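Bustley Tidy-Up Challenge

The Bustley Tidy-Up Challenge is a student robotics competition in which teams program a tabletop robot arm to sort household objects into storage containers. It grew out of an elective class at the Haddad School, a public secondary school, and is named after the Bustley building, where the class meets. The organizers call it "home robotics for beginners." Critics, including former entrants, have questioned how much of either the home or the robotics is left once the rules have been applied.

Background

The class was started by Rochelle Benavides, a physics teacher, after the school's earlier robotics club lost most of its members to a rival driving-robot league. Benavides argued that the club had spent its time on motors and wheels and very little on deciding what a robot should do with them. The first version of the elective had 19 students and two arms, both bought used. It had no contest attached to it. The competition was added in its second year, partly to meet a district requirement that technical electives end in a "public demonstration."

Darius Hunt, who taught the programming half of the course, opposed the change. In a staff newsletter he wrote that a contest would "teach them to beat the scoring sheet." The demonstration went ahead in June with teams from Haddad and one visiting school.

Format

Each team receives a list of small objects and a set time of 42 minutes to have the arm put them away. Students may write their own control program or record movements by guiding the arm by hand and playing them back. A team may restart twice without penalty. Points are given for each object that ends up in its container, with a deduction if the container is knocked over or pushed past a marked line.

The rules do not require the robot to recognize anything. A team that measures the starting positions carefully can score full points with a fixed list of movements, and in the first contest the winning team, Sumeo, did exactly that. Its captain, Rafferty Mbeki, said afterward that the program would have failed if someone had leaned on the table. Organizers responded by allowing judges to shift each object by up to 2 inches before a run. Hunt described this as "moving the furniture a little and calling it a new house."
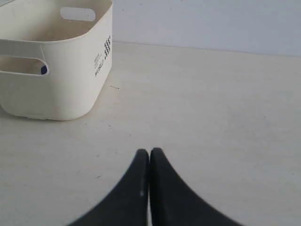
Containers have been the most disputed part of the equipment list. Early rules asked only for "an ordinary household bin," and schools practiced with whatever they had. A smooth plastic basket with rounded corners and oval handle cutouts, in cream-white against a pale tabletop, is a very different problem from a wire tray or a dark cardboard box: there is little contrast for a camera to work with, and a handle opening can show something stored inside, as with the dark navy object visible at the front one, which a simple program may treat as a thing still waiting to be picked up. Teams that had trained on darker bins complained that they were being tested on the color of the basket. Benavides replied that houses contain pale baskets. The current rules leave the choice of container to the host school, provided that visiting teams are told what it is before they travel.

Equipment

The school uses the Kiltel arm, a teaching model with a two-fingered gripper. The fingers are treated as replaceable parts, and students are permitted to reshape or cover them. Most do not. A proposal to let teams design fingers from scratch was turned down on cost grounds, a decision that drew more complaints from students than any of the scoring rules.

Practice time is limited. With two arms shared across a full class, a student may spend most of a session waiting, writing code that cannot be tested until the following week. Benavides has said that planning on paper is part of the course. Several course evaluations described it in less generous terms.

Claims and criticism

Publicity for the Challenge has stated that over 60 percent of students "go on to further work in automation." No source has been given for the figure, and it is unclear whether "further work" includes enrolling in the same class again. Imani Pettigrew, a parent who reviewed the program for the school board, asked for the underlying records and was told that they had not been kept in that form. Her report, dated 4 September 2020, recommended that the claim be dropped. It was still on the entry form the next year.

Pettigrew's report was more favorable about the teaching itself. She noted that students could explain in plain words why a grasp had failed – a thing the contest does not score – and that the logbooks were often better than the runs. Beverley Fothergill, a judge at two of the contests, has suggested grading the logbooks and making the timed run optional. The organizers have not adopted the idea, saying that spectators do not come to watch people read notebooks.

A more basic objection concerns the task. Putting known objects into a known container on a clear table leaves out most of what makes tidying a room hard, such as soft items, clutter and deciding what belongs where. Supporters say that beginners need a narrow problem. Both views appear in the teacher's guide, which makes no attempt to settle the matter.

See also

Educational robotics
Pick and place
Robot competitions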